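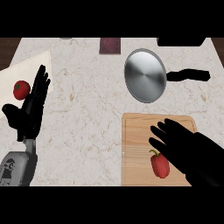 Marble benchtop, pale with tan veining.

Should you pay to plaster a stranger's house?

So I had a bit of a blue with Wiroj Wattanapong at the Cumden markets over whether it's fair to charge people money to come and plaster your house. He reckons it's a rort. I reckon it can be, and I also reckon it was the best 200 dollars I ever spent, and I've been arguing both sides in the car ever since, so I may as well do it here where somebody can argue back.

If you don't hang around mudbrick and straw bale people, it goes like this. Someone is building a house. They get to the plastering, and plastering an earth house is a monstrous amount of work, all hawks and trowels and sore wrists, and a tradesperson who knows clay and lime will charge like a wounded bull (fair enough too, it's hard yakka and there aren't many of them). So the owner finds a teacher, the teacher puts up a flyer, and a dozen hopefuls roll up with hats and gumboots and pay for the pleasure of doing the walls. At the end the owner has a plastered house and the hopefuls have cracked hands.

Put like that it sounds terrible! Wiroj puts it like that every time. He was a solid plasterer for most of his working life, hard plaster and cornices, and he served an apprenticeship where they paid him, badly, but they paid him. His line is that if the work has value to the owner then the worker gets the money, and it doesn't matter how many lentil salads you put on at lunch.

I don't think he's wrong about the bad ones. I've been to a bad one. It was out past Nostatgate, and I won't say whose place it was, they've probably still got the lumpy bits in the hallway to remember us by. We were handed trowels straight after morning tea. The mix was already made up in a bath when we arrived, so we never saw what went into it. Whenever I asked what the ratio was I got "oh, you get a feel for it", and I'm sorry, I do not get a feel for something by looking at a bath. We did one long wall, the same coat, from one end to the other, and then we went home. I couldn't have mixed a bucket of the stuff to save myself. I'd paid 100 dollars and what I had to show for it was a sunburnt neck.

Then there was Suksawat, which is what Samran Jitpraphai calls her block, and Bláthnaid Geraghty was teaching. Completely different animal. The whole first morning we didn't touch the house. We dug clay out of the dam bank, we shook it up in jars and left it to settle, we made little test tiles with more sand and less sand and chopped straw and no straw, and we scratched the recipe into the back of each one with a nail. Mine were shocking. One cracked like a dry creek bed and Bláthnaid was delighted with it, she passed it round the group and made everyone run a thumbnail down the cracks, too much clay, look at it, gorgeous. I still think of that tile whenever I'm tempted to be stingy with the sand.

After lunch we went onto a practice panel out the back of the shed. A wall that was nobody's bedroom! You could muck it up as much as you liked, and then scrape it off and throw it back in the barrow and have another go. I must have done my corner over and over until my forearm gave out. Only the next day did we get near the actual house, and even then Bláthnaid had us swapping jobs, so you'd do a stint on the mixer, a stint wetting down, a stint on the scratch coat, and nobody got parked on the sieve all day for being new.

Did Samran get a wall out of it? She did, most of one. Did she get it cheaper than hiring someone? I asked her, bit cheeky of me, and she laughed and said by the time she'd fed us, paid Bláthnaid, hired the portable loo and redone the section near the laundry door she'd have been better off doing it by herself with the radio on. I believe her. I saw the section near the laundry door. I did the section near the laundry door.

So here's where I've ended up, and I know it's not very tidy. What I'm paying for is the teaching. If the teaching's there, I don't care that a wall gets plastered along the way, in fact I want it to, a practice panel only takes you so far and there's nothing like a real window reveal to show you how little you know. If the teaching isn't there then it's a working bee, and a working bee is a lovely thing as well, I've been to heaps, but a working bee is free and there's beer.

What gets up my nose is the flyers, which never tell you which one you're getting. It's all about reconnecting with the earth. I'm happy to reconnect with the earth, but I'd like to know first whether I'll be mixing. I'd like to know how many people there'll be per teacher. I'd like to know if there's a recipe sheet to take home and whether the owner has a deadline, and that last one matters more than you'd think! An owner with the windows booked in for July is not going to let you scrape your corner off and start again.

Young-sook Cheon, who I did a floor course with, rings up before she books anything and asks one question, which is "what happens if I do it badly?" I've pinched that. A good teacher will talk your ear off on the subject. The other sort goes quiet or says don't worry, you won't.

Wiroj says even with all of that, there ought to be money going the other way, or at least no money going at all. And I do feel the pull of it. I've noticed the people who can spare a few days and a couple of hundred dollars tend to be people like me, grey around the edges with the mortgage mostly behind us, and the young ones who might make a living at this are exactly the ones who can't afford to come. At Suksawat there was one place going for 50 dollars and it went to Vichien Thongdee, who was labouring for a concreter at the time and had better hands than the lot of us. He does clay work for other people now. Some of it paid! I'd happily have chipped in more for my own spot if it meant three places like his, and I think if you asked the room most of the grey heads would say the same.

The other thing I'd put to Wiroj is that there isn't an apprenticeship to send anybody to. Not in this. You can learn to hang plasterboard with proper papers at the end of it, and good on you, but show me where a kid around here goes to learn earth plaster with a wage and a logbook. Until there's somewhere, it's books, the internet, and a paddock full of strangers in gumboots, and out of those I'll take the paddock. I tried learning it off the internet first. My chook shed has the scars.

I did buy a premixed bag from Nestalex once too, for the patch behind the wood heater, and it went on a treat, but I felt like I'd brought a packet cake to the show.

Anyway, Wiroj has agreed to come along to Bláthnaid's next one if I shout him the fee, which he says proves his point and I say proves mine. He's bringing his own hawk. He wants it known that he won't be doing any sieving.

June 2019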